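Ticket 3898
Product: Trarkard under-mattress sleep mat
App: Fekis
Opened: Wednesday, June 15, 2022
Opened by: Serpil Erdem
Status: Closed

Night report shows me awake from 2 a.m. until morning

The mat has been under my side of the bed since October. Until last week the reports looked right. Now every report shows sleep until a little after 2 a.m. and then "awake, out of bed" for the rest of the night. I have not been getting up. My sleep clinic reads these reports, and they asked me why I was only sleeping three hours.

What I have tried so far:
Restarted the phone.
Removed the app and installed it again. My old nights came back and the new ones were still wrong.
Unplugged the mat for 30 seconds and plugged it back in.
Slept on the other side of the bed for one night. That night had no data at all, so I moved back.

The mat light is solid green when I go to bed and solid green when I wake up. The app says the firmware is current. Mattress is foam, same one as before. 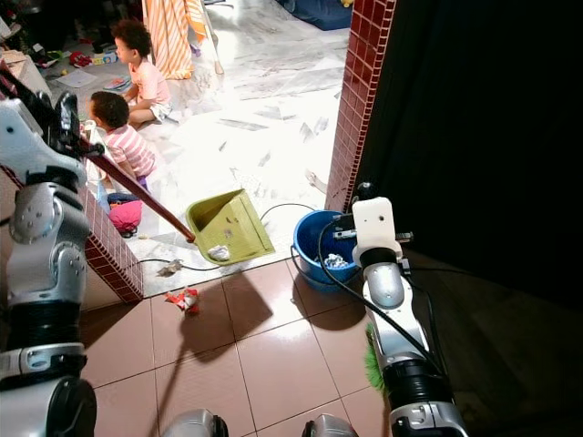 Sebastián Paredes: Thank you for the list. Please open Settings, then Mat, then Signal, and send me the two numbers on that page. Take one before you lie down and the other once you have been lying still for five minutes. Also tell me if the bed frame or the slats were changed recently.

Serpil Erdem: Empty bed is 100. Lying down is 1000. No changes to the frame. I did wash the mattress cover last week and had to lift the mattress to get it back on.

Sebastián Paredes: Those numbers are fine for someone lying flat on the back. I think the mat moved toward the foot of the bed when the mattress was lifted. If you turn on your side later in the night, your chest is then off the sensor strip and the app records that as leaving the bed. Please do the following.

1. Unplug the mat.
2. Lift the mattress and slide the mat up until the strip is level with your armpits when you lie down. The printed side faces up.
3. Make sure the air tube is not folded under a slat.
4. Plug it in and wait for green.
5. In Fekis, choose Reset baseline and keep off the bed until it finishes.
6. Lie on your side and check the Signal page again. 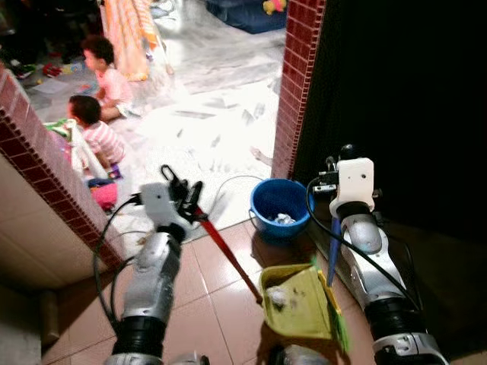

Does the mat have to stay plugged in during the day? Leave it plugged in if you can, as unplugging clears the baseline and the first hour of the next night may be missing.

Serpil Erdem: The mat was a good way down, almost at my hips. Moved it and did the reset. On my side the signal now reads close to what it does on my back. Will report after a few nights.

Serpil Erdem: Three nights, all complete. One short gap at 4 a.m. on the second night, and I was up then. Can the bad nights be fixed?

Sebastián Paredes: They can't be recalculated, but you can hide them. Open the night, tap the menu and choose Exclude from report. The clinic copy updates at the next sync. I have also sent a note to the Taneck app team asking for a warning when the signal drops at the same hour several nights in a row. Closing this. Replying will reopen it.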